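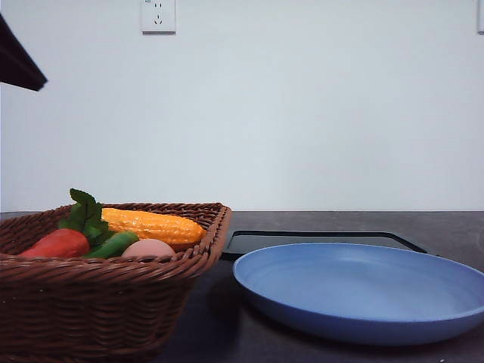
*Basket, blue plate and black tray on the play kitchen counter.*

**Play food: how are you all storing it? (basket vs bins)**

**gumboot_lane** | March 9, 2026

We run a small playgroup out of a hall and I've been put in charge of the pretend kitchen. When I took over in January the food was in two deep plastic tubs with lids. The kids tipped the lot onto the floor every session and then played with whatever landed on top.

I've moved to one wicker basket on the counter with only a few pieces in it, a plate beside it and a tray behind. The rest lives in a cupboard and I swap things over. At the moment it's mostly vegetables, plus corn and an egg.

Two questions. Is wicker a mistake with under-fives? And how many pieces do you put out at once?

---

**tealeaf_77**

Wicker is fine for a year or so and then the rim starts to go. Once one strand lifts, small fingers find it and that's the end of it. Ours came from Rindell and we paid extra for the thick rim. It lasted longer than the cheap one before it, but it still went.

As for number, we put out 7 pieces. Any more and they stop being food and turn into things to throw.

---

**Padstow_Mum**

I don't agree on wicker. It can't be washed properly. We had a stomach bug go through the group and I spent a whole evening with a nail brush trying to get into the weave. Plastic tubs go in the dishwasher. I know they're ugly.

---

**gumboot_lane**

Fair point about washing. I've been wiping the food down after each session and not doing much with the basket. The pieces are smooth so they come up well with warm soapy water and a cloth. The corn takes longest because of the kernels.

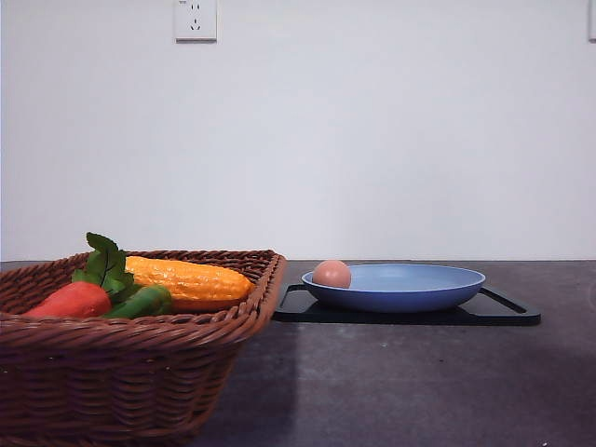 I've also tried it with only the carrot, the corn and the long green one in the basket. The younger ones did better with that. They'd take something out, carry it to the table, and bring it back. With the bigger mix they mostly dug.

---

**bricks_and_mortar**

Is the green one a cucumber or a bean? We've got a set with something similar and the kids argue over it.

---

**gumboot_lane**

No idea. It came in a mixed bag from the op shop. I call it a cucumber and one of the dads insists it's a capsicum. It gets chopped up for pretend soup either way.

---

**tealeaf_77**

Re washing, we took the basket outside, hosed it, and stood it upside down in the sun. Do it in the morning so it's dry right through by night. Don't put it away damp or it'll go mouldy underneath. We did that once a term.

---

**Padstow_Mum**

Once a term isn't enough for a toddler group, in my opinion. They put everything in their mouths.

---

**tealeaf_77**

They put the food in their mouths. I've never seen one chew the basket.

---

**Padstow_Mum**

I have.

---

**kero_lamp**

Middle option: put a cotton liner in the basket and wash the liner. I made ours from an old pillowcase with elastic around the top. It stops crumbs and sand getting into the weave, and the food doesn't catch on the way out. We have the medium Sivik basket and a standard pillowcase was too big, so I cut it down.

I'd keep the tray too. Ours is used for "orders". One kid writes (scribbles) what they want and another brings it on the tray. It's the most popular thing in the corner and it cost $7.

---

**bricks_and_mortar**

Does the liner stay in? Ours got worn as a hat.

---

**kero_lamp**

It stays in if the elastic goes over the outside of the rim. Tuck it inside and yes, it's a hat.

---

**gumboot_lane**

I'll try a liner, I've got a pillowcase here that will do. I'll keep the numbers low for the little ones and put more out when the four-year-olds are in. Does anyone label the cupboard boxes? Mine are a mess and the other helpers put things back anywhere.

---

**tealeaf_77**

Masking tape and a marker. One box for fruit and veg, one for everything else. We tried sorting into more than that and people ignored it.

---

**Padstow_Mum**

Same here, two boxes. And write the date you last washed them on the tape.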